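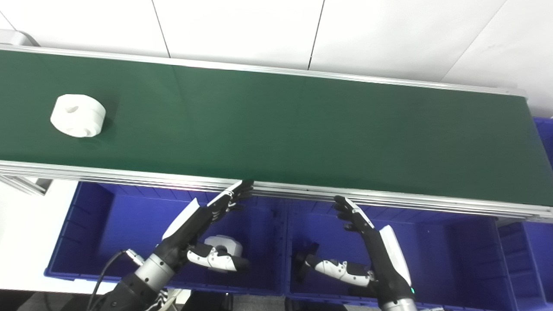
Drenda Benchtop Conveyor - a month in, and what I'd change

Print this page | E-mail this to a friend

Filed under: Shop Gear, Sorting & Packing, Reviews

July 23, 2023

I went back and forth on this one for way too long. I run a small parts business out of a rented unit in Dromport (mostly spools, pulleys and odds and ends for people who restore old weaving equipment) and for years my whole sorting system was one table and my own two arms. My back finally had opinions about that. So I ordered the Drenda, the long one with the green belt, and I've had it running for 30 days now.

Setup first. It came in one enormous box and took me an afternoon, with a lunch break in there because the leg brackets made me cranky. The instructions skip from step 4 to a drawing of the finished thing, which, thanks! But once the rails were lined up it all went square without a fight.

I love the rails. The near one is a wide aluminum profile with grooves running along it, and if you've ever owned anything built out of that stuff you know how handy it is - you can slide a nut in and hang pretty much whatever you like off it. I've got plans for a label holder. The far rail is much thinner, and I was worried it would flex, but so far it hasn't budged.

The belt is a nice dark green, and white parts show up on it beautifully. I can spot a chipped groove on a pulley much faster than I ever could on my white tabletop. My one gripe is glare. Under overhead lights you get a pale, washed-out band across the belt, and it's annoying if you're trying to check a finish. I've ordered a diffuser from Kamolrat and we'll see if it helps.

Round stuff needs a little thought. Lay a spool on its side the wrong way and it wants to wander, so I set mine down with the hole facing up and they ride along just fine.

Now the bins! They're sold separately (boo) under the Drullolov name, big blue plastic ones with ribbed walls, and they tuck in side by side under the near rail. I wasn't going to bother, and I'm so glad I did. Everything gets dropped straight down with no turning or twisting. They're deep, though, and it gets dark down in there, so small pieces can hide from you. I'd use something shallower for screws.

Noise is fine, a low hum, and I can still hear the radio over it. The speed dial is fussy at the low end and I've pretty much settled on 7 and left it alone.

I paid $259 for mine on a clearance deal, bins not included. At that price I'd buy it again tomorrow. At full price I'd probably grumble for a week and then buy it anyway - my back has been so much happier, and I'm getting through a day's sorting before lunch.

Tags: conveyor, storage bins, small shop

Search this site: Enter keywords Go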